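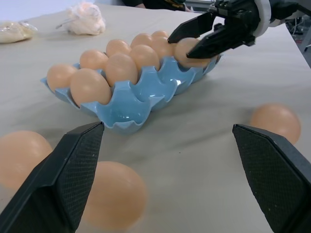

2 min read

I sat through my parish's listening session in March, all 2 hours of it, and I came home grumpier than I went in. The diocese wants to merge 17 parishes into eight, and Tijani, where I've gone to Mass most of my life, is supposed to fold into Roverska across the river.

I get the math. We have too few priests, and the boiler is older than I am. What bugs me is how we were asked. The diocese hired a consulting outfit called Stastico, and they handed us a survey with boxes to check about "worship preferences." Worship preferences! I prefer the pew by the radiator, next to the people who brought me soup when my mother died. There wasn't a box for that.
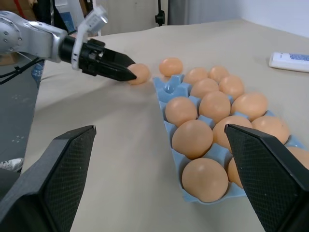
And then the report came back with 189 responses boiled down to a couple of bar charts, and the word "prayer" didn't show up until the last page. I know bishops have to think about roofs and payroll. I'd just like them to come sit with us on an ordinary morning — not the big feasts, when everybody's cousin turns up — and hear how we sing (badly, but we mean it) before they sign anything.

Flernus went through this a while back, and folks there will tell you the merger itself was okay. The hurt came from reading it in the bulletin first. So tell us to our faces. Let us have one last Easter in our own building, and let us carry our own statues across the bridge. I'd probably walk along behind them, grumbling the whole way.

Contact | Copyright, all rights reserved | Back to top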